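Tabletop (furniture)

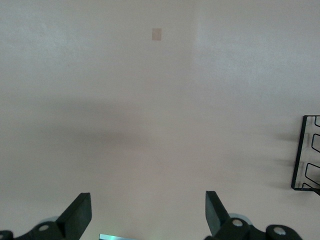
A flat, pale surface with a small tan patch

A tabletop is the upper, horizontal part of a table, on which objects are placed and work is done. It is usually made separately from the legs and the frame, and in many cases it can be removed and replaced. The word is also used for any product made to stand on such a surface, for example a tabletop lamp or a tabletop fan.

Overview

The main purpose of a tabletop is to give a level area at a height that is comfortable for the user. A top for eating is normally lower than a top for standing work. The shape may be rectangular, square, round or oval. Round tops are common in small kitchens and cafes, as they have no corners and people can pass them easily. Rectangular tops are easier to put against a wall and can be joined to make a longer table.

Materials

Solid wood is the oldest material still in general use. Boards are glued side by side until the wanted width is reached. Wood becomes wider in damp air and narrower in dry air, so the top must be fixed to the frame in a way that allows some movement. If it is fixed too tightly, it may crack along the grain.

Boards made from wood chips or wood fibers came into use later. They move much less than solid wood and are cheaper, but their edges are weak and must be covered. The upper side receives a thin sheet of real wood, a plastic sheet or a coat of paint. When water enters through a damaged edge, the board swells and it is usually not possible to repair it.

Stone, glass and metal are also used. Stone tops are heavy and need a strong frame. Some kinds of stone, such as marble, are marked by lemon juice and vinegar. Glass for tables is normally heat-treated, so that it breaks into small pieces. Metal tops are found mostly in workshops and in restaurant kitchens – they are easy to wash, but noisy.

Surface finish

The finish protects the material and decides how it looks in the light. Oil and wax go into the wood and leave it with a natural feel, but they must be applied again from time to time. Varnish forms a hard layer on the surface. It resists water better than wax, and it is more difficult to repair in one place only.

A matt finish spreads the light and hides small scratches. A glossy finish shows fingerprints and may disturb the eyes when a lamp stands directly above it. For this reason matt surfaces in light colors are often chosen for desks.

Production in Vesmont

In the town of Vesmont, the making of tabletops became a separate trade from the making of complete tables. The Nikzad workshop began with 2 benches and supplied solid tops to chair and table makers in nearby Feltberg. At its largest it delivered 1,000 tops in a year, of which 500 were round tops for cafes. The Feltberg makers added the legs and sold the finished tables under their own names, and therefore Nikzad tops are not always easy to recognize today. The mark, where it exists, is a small letter N burned into the underside.

The museum at Nundinbridge keeps five tops from the workshop. One of them is shown with the underside facing the visitor, so that the wooden buttons which hold the top to the frame can be seen. The museum closes this room in January for cleaning.

Care

Most tops can be cleaned with a soft, slightly damp cloth and then dried. Rough sponges and cleaning powders should be avoided on varnish and on plastic sheet. Hot pots should stand on a mat, as heat can leave white rings in varnish. Strong sunlight changes the color of many woods – cherry becomes darker, while walnut becomes lighter. An object which stays in one place for a long time may leave an area of different color under it.

See also

Countertop
Desk
Table leg
Wood finishing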